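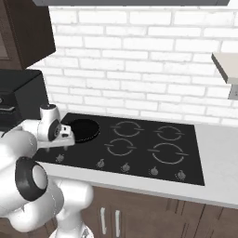 Tremside Supporters' Trust: Minutes, April

1. Attendance. Last home match against Silano: 2,052, against a budget figure of 2,000. Nearly 100 were away supporters.

2. Manager's contract. Ilham Mahrous reported that talks with Hajji are open. One-year extension proposed. No decision before the final league match.

3. Away travel, Trerier. 70 coach seats booked. Departure 9:15 a.m. from the main gate.

4. Pitch. Reseeding of the north goal area deferred to the next meeting.

Meeting closed 8:40 p.m.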